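Stiltby Upholstered Bench Seat, Light Gray
Item no. 349-2
Maker: Clerley

Overview
The Stiltby is a fixed-height bench seat for kitchens, breakfast corners and waiting areas. The seat is covered in a fine woven fabric with a lightly speckled surface. Edges are softly rounded and carry no piping. The bench has no backrest and can be placed directly against a wall.

Dimensions and weight
Length: 197 cm
Depth: 58 cm
Seat height: 46 cm
Net weight: 31 kg
Rated load: 349 kg, evenly distributed

Construction
Solid beech frame with screwed corner blocks. Foam core in two layers, the firmer layer at the base. The cover is closed with a zipper along the rear underside and can be removed for cleaning. The legs ship detached and take M8 bolts; a hex key is supplied.

Fabric
100% polyester, flat weave. Color code Porkberg 419. Shade may vary slightly between rolls, so benches that will stand side by side should be ordered together. Replacement covers are listed as a separate item.

Care
Vacuum weekly with a soft brush. Treat marks promptly with a damp white cloth and work from the outside of the mark inward. Do not rub. Machine wash the removed cover at 30 °C, line dry, and refit while slightly damp - the fabric relaxes and the corners seat more easily. Do not bleach or tumble dry.

Dark textiles can shed dye onto light fabric. Wash new throws and clothing before leaving them on the seat for long periods.

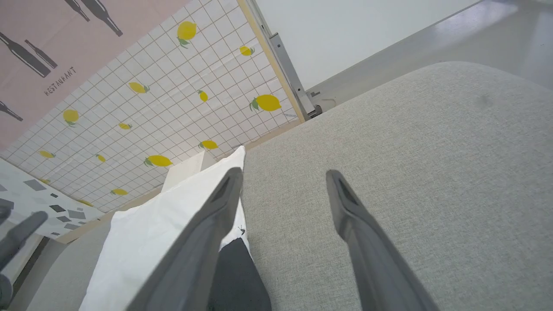

Light gray seat fabric with a white pillow, against a lemon-pattern wall panel. Pillow and wall panel not included.

Delivery
Ships in 2 cartons. Check both before signing for the delivery. Assembly takes two people; tighten the leg bolts again after the first month of use.

Warranty
Frame: five years. Foam and cover: two years. Claims go to Jamila Haque, Clerley parts desk, with the item number and a photo of the label under the seat.

Sheet revised Jun 14, 2018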